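SIKIMCOMBE – A shared workroom on the ground floor of the Zamberg building will reopen in April with a new storage plan, after a stock check found that small household items were taking up most of the usable floor.

The check covered the workroom and the two store rooms behind it. It listed 2753 items, from kitchen appliances and tableware to cables, crates and packaging. Of these, 82 were marked for repair or disposal. The rest will stay on site and be given a fixed place on a shelf, on a table or in a labeled container.

Under the plan, the room is split into 19 numbered zones. Tables are reserved for items in use that day. Metal racks take closed containers and cookware. Floor storage is limited to crates, basins and equipment that stands on its own base, such as fans. Flat boxes and loose packaging are to be moved off the floor at the end of each session. 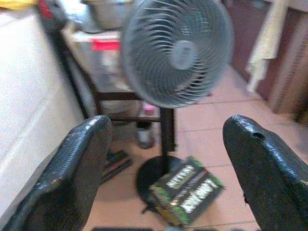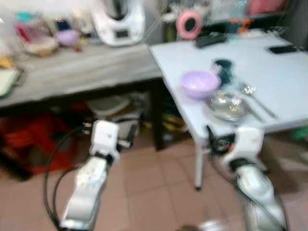
Work on the zones started with the racks. Shelf heights were reset so that a full storage container can be pulled out without lifting the one next to it. Bowls and pots go on the top level, where their weight does not press on plastic lids. Bottles are to be kept together on the lowest level, upright, with the caps facing out.

The tables came next. Each one now has a written limit on what may be left overnight. Appliances may stay if they are unplugged and the cord is coiled. Glass plates, bowls and cutlery must be washed and returned to the rack. Phones, remotes and other small electronics are not covered by the plan and remain the responsibility of the person using them.

Cables were the slowest part of the job. Many had no label, and matching them to a device took longer than sorting the tableware. Those that could be matched were tied and tagged with the zone number. Unmatched cables will be held for 2 months and then sent for recycling.

The labels were ordered from Muvik, a supplier in Toledo. They use black print on a white background and are fixed to the front of each container at the same height. A first batch peeled off during a trial on ribbed plastic, so a stronger adhesive was chosen for the second.

The tiled floor will not be replaced. Zone lines will be marked with removable tape – paint was ruled out because the layout may change after the first review. Until then, users are asked to leave the racks in their current positions and to report broken containers at the front desk, which opens at 8 a.m.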